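Desk cable management

Desk cable management is the ordering of the leads, plugs and small powered items that gather on a work surface in a home or office. It covers the sorting of cables by type, the choice of route between desk and wall outlet, the fixing of cables along that route, and the storage of those not in daily use. The term is usually kept for work done by the person who uses the desk, and is separate from structured cabling, which is installed in the fabric of a building.

Background

Desks made before the spread of home computers seldom had any opening for wires. The grommet, a round lined hole at the back of the top, became common in office furniture first and reached household ranges later. Many simple desks are still sold without one, and their cables must pass over the rear edge or to one side. The furniture maker Sandik offered a slotted rear rail on its Brenov desk – an arrangement later copied in the cheaper Uketti range – but the rail was of little use where the desk stood hard against a wall.

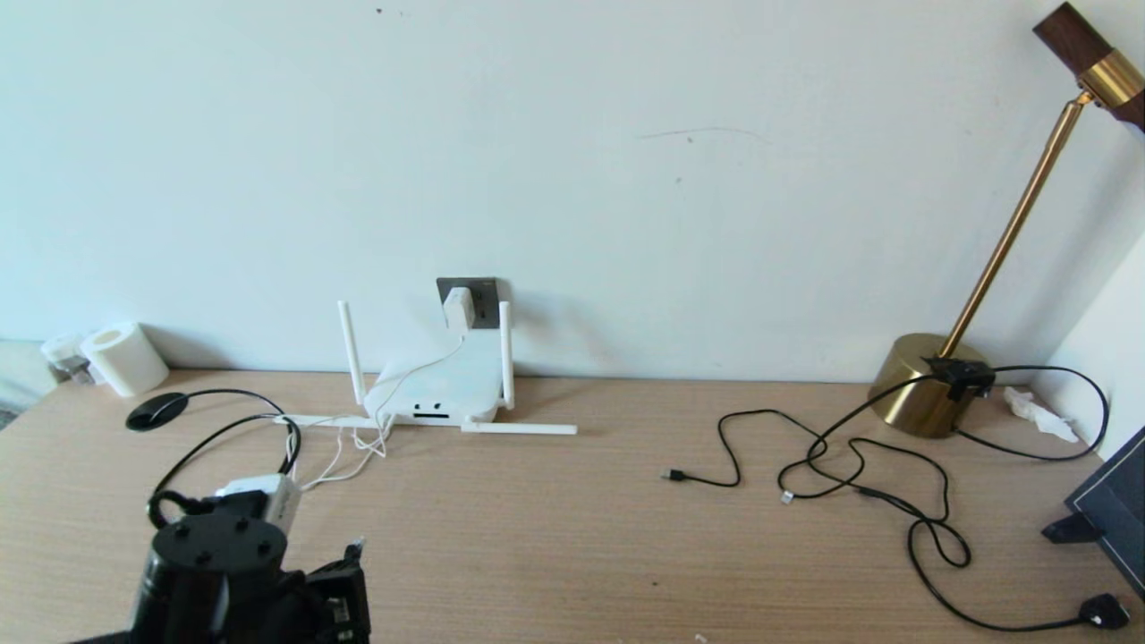 The position of the network router has a strong effect on the rest of the desk. A router placed at the back, close to its outlet, keeps the power lead short and leaves the front of the surface free for work. A white model standing against a pale wall, with its thin white supply cable dropping from an adapter in the outlet just above, draws little attention, although further white cables spreading from its base across the desk can undo the effect. Antennas also need room: one folded flat takes up a strip of the surface that an upright one does not. Flat cable is often chosen for the longer runs as it lies close to the desk or skirting board.

Sorting

Most published methods begin with sorting. Every loose lead is unplugged, laid out on a clear surface and placed with others of the same kind. Leads that match no item in the household are put aside, and are commonly kept for a month before being taken for recycling. In the Gamage household survey, compiled by Achilleas Giannakopoulos, 642 desks were recorded in 17 towns, yielding 2991 loose cables. The survey treated a cable as loose if neither end was connected.

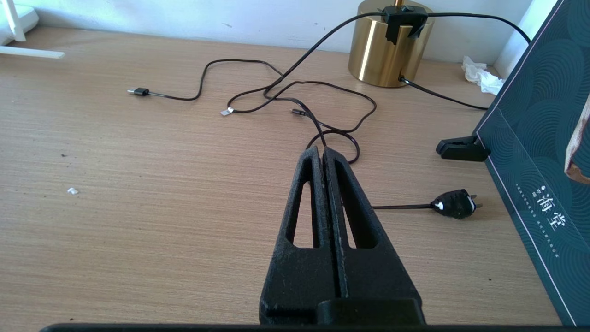

Thin leads are the most troublesome to sort. Being light and flexible, they cross and loop over one another, and where all are black the eye cannot easily follow a single lead from end to end. The usual advice is to work from the connectors inwards. A USB-A connector with its short metal tip, or a power plug with two prongs, can be recognised at once even when the rest of the cable lies in a tangle, and gives a fixed point from which the lead may be drawn out. Pulling from the middle tends to tighten the loops. Once free, each lead is coiled loosely and held with a fabric tie.

Lamps and wiping down

A desk lamp is normally set at the back of the surface, with its lead taken down behind the desk. The area near the base gathers dust and crumbs and is best wiped while the cables are lifted. A dry cloth is sufficient for most laminate tops.

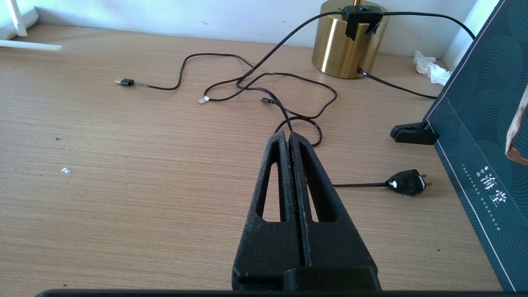
Gold-coloured lamp base at the rear of a pale laminate desk, close to the wall.

Storage

Spare leads are kept in drawers, shallow trays or labelled bags. Labels are fixed near the plug – never over a rating mark – and name the item served. Tight coiling around an adapter is discouraged, as it strains the cable where it enters the casing.

Related articles
Cable tie
Desk grommet
Desk lamp
Extension lead
Home office
Skirting board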